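Wednesday, November 5, 2025

# Drawer task, week 6

The manipulation club at Gredside meets on Wednesdays, and since the start of the semester my group has had one task: open a drawer, put an object in it, close the drawer. Two arms, one cabinet, one toy. The spec fits on an index card and has used up all of October.

I'm writing this mostly for the group that inherits the setup in the spring. The last group left us a folder named "final_final" and a calibration file for a table that had since been moved.

## Task definition

We split the task into four phases, and every run is logged against them:

1. Open. One gripper takes the handle and pulls until the drawer stops or the pull distance is reached.
2. Pick. The other gripper takes the corn.
3. Place. Corn goes over the opening and is released.
4. Close. Push on the drawer front until it is flush with the body.

A run counts only if all four phases finish without a person touching anything. Partial runs are logged with the number of the last completed phase. We argued for a while over whether a drawer left open by a few millimeters is closed. Imke Fröhlich, our advisor, settled it: if a sheet of paper goes in flat, it's open.

## The handle

The handle is a white U that sticks out from the drawer front, with an oval plate behind it. It gives the fingers something to close on, which is good. It also sits close to the drawer front, so if the approach is too deep the fingertips hit wood before they close. Our first approach pose was copied from a door handle demo and was too deep by 15 mm. The arm stopped on its force limit every time, and we spent most of a session blaming the force limit.

What works now:

- Approach level with the handle, fingers open wide.
- Stop short, then creep forward at low speed.
- Close on the handle, wait half a second, then pull straight back.

The half second matters. Without it the pull command can start while the fingers are still moving, and the grip ends up at the tips. We tried replacing the wait with a check on the finger position, which is the correct way to do it, and it failed on a stale reading often enough that we put the wait back. If someone fixes the stale reading, please delete the wait.

The pull has to be straight. The drawer has play from side to side and binds when pulled at an angle. The controller then sees rising force, decides it has reached the end of travel, and reports success on a drawer that has barely moved. Sowah, which is what we call our planner (it came with the repo and the name stuck), now checks the drawer opening in the head camera view before it moves to the pick phase.
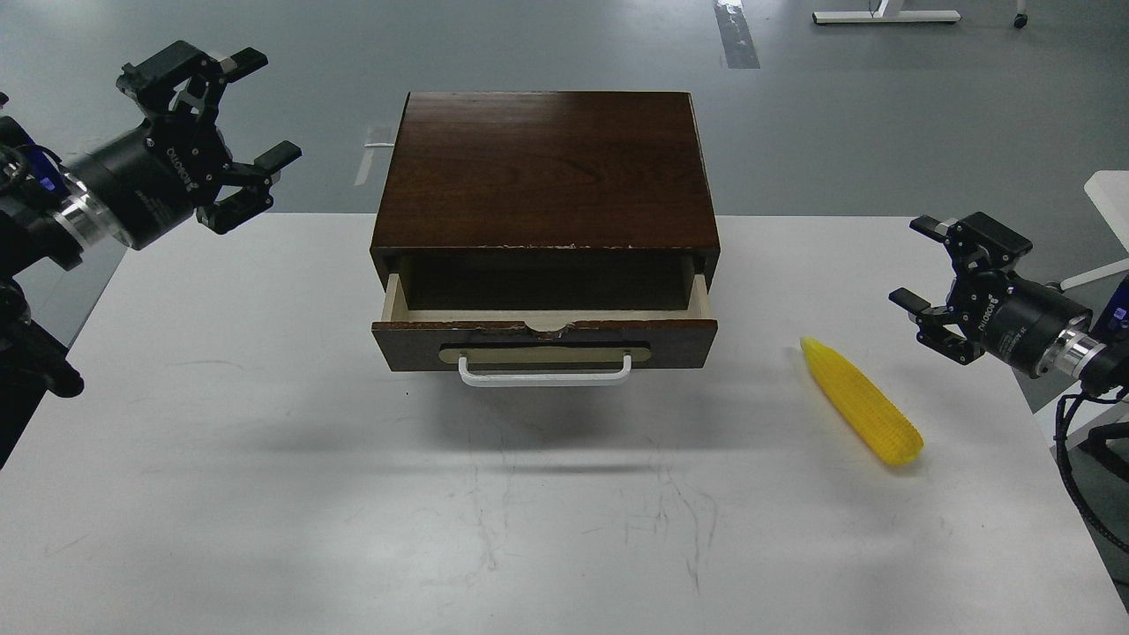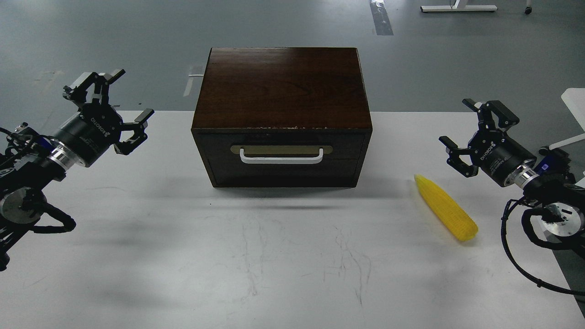
*Cabinet, corn, and both grippers open. Drawer partway out in the first photo, closed in the second.*

## Telling open from closed

The check in Sowah was supposed to be the easy part. From the head camera the drawer interior is light and the body is dark brown, so an open drawer shows a pale region between the top and the drawer front. We threshold that region and compare its size to a fixed value.

Two things broke it. The top of the cabinet is glossy, and under the overhead lights it picks up a reflection that passes the threshold if the crop is too generous. The front edge of the top is also chipped, and the chips are pale. Neither is large, but together they were enough to turn a closed drawer into "slightly open," and the close phase would then run again on a drawer that was already shut.

The fix was to crop lower and to require one connected region above a minimum size. I labeled 2977 stills from the October logs to pick that minimum. It took two evenings and I would not do it by hand again. A small classifier would probably do better, but the threshold is short enough for a new member to read in one sitting, and for a club that counts for a lot.

## The corn

The corn is a toy, bright yellow, and easy to find by color on a white table. Finding its direction is harder. It tapers, so we fit a line through the yellow pixels and compare the width near each end. The narrow end gets called the tip. This fails when a finger covers part of the corn, so the arm now moves clear before we take the picture.

For the grasp we go across the body, closer to the thick end. Grasping near the tip makes the corn rotate in the fingers on the lift. The kernels are molded in rows and the rubber pads one of us had glued on did not help, so those came off again.

Starting position is still set by hand. We put the corn to the right of the cabinet every time, which means the right arm always picks and the left arm always pulls. I know this is a simplification. Swapping the arms when the corn is on the left is the next item, and Tovar (the other group, named after their bench) has a reach check that we may be able to copy.

## Results so far

With the new crop and the straight pull, last week's batch was 16 attempts. The failures:

- Grip slipped off the handle during the pull.
- Corn caught on the drawer front and hung there, half in.
- Close phase pushed at one corner and the drawer jammed.

The corn on the drawer front is a placement problem. The release point was computed for a drawer at full pull distance, and when the drawer stops short the point ends up over the front panel. It should be computed from the measured opening. That change is written but not merged.

The jam is the same side play as before, seen from the other direction. Pushing in the middle of the front would avoid it, but the handle is in the middle. We currently push just beside it. An option is to push on the handle itself with the fingers closed, and I want to try that before anyone starts planing the wood.

## To do

- Merge the release point change.
- Fix the stale finger reading.
- Try pushing on the handle.
- Write down the table height somewhere other than the whiteboard.
- Move the logs off the Vukis drive before it fills up again.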